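We use cookies to remember your settings. By continuing you accept this. OK

Small thread about my September at Stevdale, where I teach a robot arm to pour. I write it slowly, so please be patient.

1/ The task sounds easy: take one beaker, pour into another beaker, put it back. I move the hand by remote control with a glove, and the computer records every joint. One recording is one demonstration.

2/ The plan from Trelberg, who pay for the project, is 400 good demonstrations. On my first morning I made 26. I kept 20. The others I deleted, mostly for shaking.

3/ My shoulder is more tired than the robot. When I hold my wrist turned for a long time, I start to tremble, and the robot copies the tremble very faithfully.
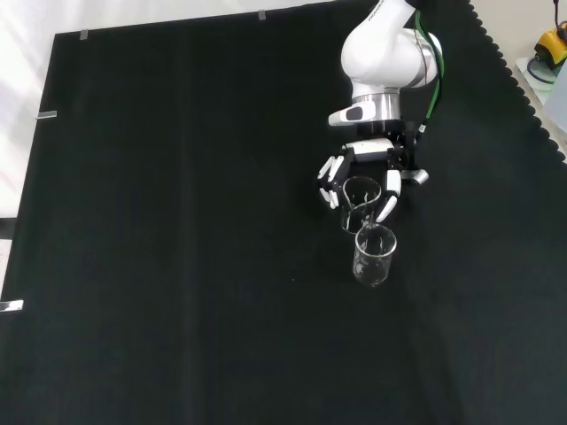
4/ The difficult part for me is the wrist angle. With my own hand I never think about it, but through the glove I have no feeling of weight, only my eyes. So I learned to bring the two rims very close before I tilt more, almost touching, with the upper beaker leaning over the standing one. Clear glass on black cloth is mostly outlines, and I must look for the white shine on the rim to know where it is.

5/ A colleague from the Ulard lab asked why I do not program the path. We tried it in spring. It worked for one beaker in one position. When we moved the beaker a little, it poured beside it.

6/ With demonstrations I move the lower beaker every time, and I also record some slow corrections. I think the corrections teach more than the perfect ones - but I can not prove this yet.

7/ Next I will try the Munasinghe method, where you guide the arm directly with your hands. If somebody has used it with a hand of many fingers, please write me. I want to know what you do with the thumb.

Contact | Privacy | Back to top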